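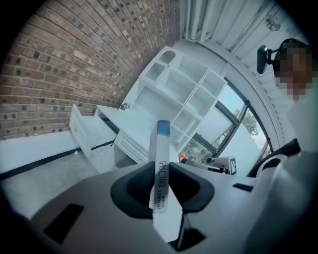 읽는 시간 3분

사무실 구급함·응급용품 점검표 (메모 포함)

점검일: 2025년 5월 31일 토요일
장소: Flurkau 별관 1층 작업실
점검자: Ilari Kiiskinen
다음 점검: 10월

1. 반창고
- 상자 겉면 상태: 양호. 큰 글자로 创口贴, 아래쪽에 작게 HYNAUT라고 적힌 흰 상자이고 한쪽 끝이 파란색이다.
- 한글 표기: 스티커를 따로 붙일 것. 创口贴는 반창고라는 뜻인데 못 읽는 사람이 많다.
- 수량: 30매 이상 유지. 점검일 기준 충족.
- 유효기간: 목록표에 옮겨 적음.

2. 소독 및 세척
- 소독솜: 낱개 포장 뜯긴 것 두 개 폐기.
- 생리식염수: 개봉품 없음. 개봉하면 그날 쓰고 버린다.
- 연고: 뚜껑 주변이 굳어 있어 교체 신청.

3. 붕대와 도구
- 거즈: 큰 것만 남음. 작은 규격 보충 필요.
- 탄력붕대: 양호.
- 가위, 핀셋: 녹 없음. 가위는 지난번에 택배 뜯는 데 쓰여서 제자리에 없었다. 끈으로 묶어 둠.
- 일회용 장갑: 중간 크기 한 상자, 작은 크기 없음.

4. 보관 위치
- 벽돌 벽 쪽 흰 책상의 서랍을 보관 장소로 정함. 서랍은 끝까지 열어 보고 걸림이 없는지 확인한다.
- 책상 위 선반 칸은 비워 두었다가 안내문과 목록표를 세워 둘 예정.
- 서랍을 열어 둔 채 자리를 비우지 말 것. 무릎 높이에서 부딪히기 쉽다.
- 책상 앞 바닥에 상자나 가방을 쌓지 않는다.
- 서랍 앞면에 십자 표시 부착: 미완료.

5. 기록
- 사용 기록지: 3월 이후 한 줄도 없음. 반창고는 줄었는데 기록이 없으니 한 장을 써도 적어 주기 바람.
- 비상 연락처: 예전 내선 번호 430이 그대로 적혀 있어 599로 수정.

종합 의견
당장 사용이 어려운 품목은 연고 하나다. 거즈와 작은 장갑은 다음 주문에 함께 넣는다. 십자 표시와 한글 스티커를 붙이면 서명란을 채우고 사본을 2층 게시판에 건다.

댓글 3

Gilano
2층 구급함도 같은 양식으로 하면 되나요? 거기는 서랍이 아니라 벽걸이함이에요.

Ilari Kiiskinen
네, 4번 항목만 벽걸이함에 맞게 고쳐서 쓰세요. 나사가 헐거운지도 봐 주시고요.

Hoàng
작은 장갑 없다고 봄에도 적었는데 아직이네요. 이번에는 꼭 부탁드립니다.

이 사이트는 이용 환경 개선을 위해 쿠키를 사용합니다. 계속 이용하시면 쿠키 사용에 동의하는 것으로 간주됩니다. [동의] [설정]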